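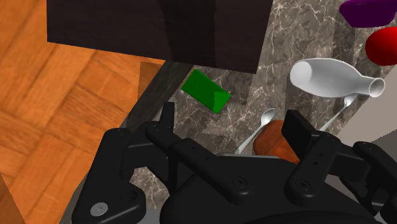
MEDIA STUDIES / TELEVISION DRAMA / HANDOUT 6

Adapting a Foreign Serial

A format license covers the premise, the main character arcs and, in most contracts, the episode outlines. Dialogue is written new.

Case: Flarley, a family serial remade for Gradville as Feda. The original ran 48 episodes of two hours each. The remake cut each into shorter parts and reached 241 episodes, which required added subplots from episode 30 on.

Terms
Bible: the document that fixes characters, setting and backstory.
Recap: opening footage from earlier episodes. Counts toward running time.
Track: one storyline followed across episodes.

Casting note: Elif Naz Tekin played the lead in the original. The remake made the character older and moved the court case to the second track.

Reading: Sorensen, chapter 4. Bring one page on the Feda pilot, 400 words, by the April session.

Shares 48 | Comments 0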